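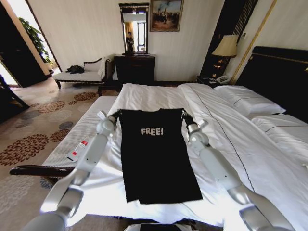 Fig. 2. Both grippers on the shoulders of a T-shirt, bed task.

Week 4 — Gathering examples (notes: Treasa Horgan)

The learner only knows what the examples show it. For cloth, that means many starting positions, several garments and more than one room. The Pramarham set has 848 runs, of which 540 were kept after checking.

What to record for each run: garment, starting position, operator, result. Write the result down straight away.

Keep slow runs. Keep runs where a grip is lost and taken again — the learner needs to see a recovery. Throw out runs where the operator stopped to talk or a camera dropped out.

Printed shirts and plain shirts should both appear in the set. So should uneven hems.

Reading for Friday: Geraghty's notes on labelling, sections 2 and 4.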